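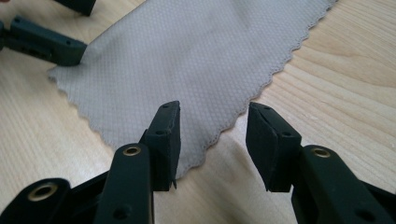
What Goes Up on the Gurkedow Lot?
Term project report, Intro to Urban Planning

I picked the old Gurkedow furniture store for my project because I walk past it twice a day and I'm nosy. It sits on the corner of Escobar and the main bus street, two floors, brown brick, with a sign in the window saying a developer called Barkurska wants to put up a rental building with 93 apartments and shops at street level. My question was pretty simple: would the new building fit what the city says it wants for that corner, and what do the people who use the block think of it?

I worked with Biljana Krasniqi for the first half (she did the zoning map and is much better at maps than I am), and then we split up and wrote separate reports. So if our first sections look alike, that's why!

What the rules say

The lot is zoned for mixed use with a height limit of 4 floors. Barkurska is asking for seven. They can ask for the extra floors if they set aside some cheaper units, and their application does offer that, but the page where the number of units should go was left blank in the copy I got from the planning counter. I asked twice and was told a revised version was coming. It hadn't shown up by the time I turned this in, so I can't say if the trade is a good one.

Parking was the other thing I looked at. The old rule was one space per apartment. The new rule for lots near a bus line has no minimum at all, and the plan has a small garage with the entrance on the alley. I stood in that alley at 8 in the morning and it was already jammed with delivery trucks, so I have doubts.

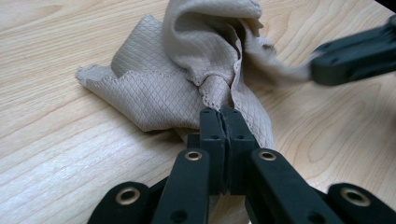
Talking to people

My goal was 100 survey responses and I got 92, which I'm still kind of proud of, considering how many people cross the street when they see a clipboard. I did most of them outside Fadelico, the sandwich place next door, and the rest at the bus stop.

More people liked the plan than I expected. Renters mostly wanted to know what the apartments would cost. Homeowners on the side streets talked about shade and parking, and a few were really mad about the brick front coming down (me too, a little). Teodoro Toledo, who runs Fadelico, worries more about the construction than the building, because his whole lunch crowd comes in off that sidewalk.

What I'd do differently

I'd start the survey in a warmer month and I'd ask for people's age, which I forgot. Also, standing outside one sandwich shop gets you people who like sandwiches, and my professor has already pointed out that this isn't a random sample. Next time I'd go door to door on Escobar too, and get the shadow study done before the interviews so I had something to show people when they asked how tall seven floors really is.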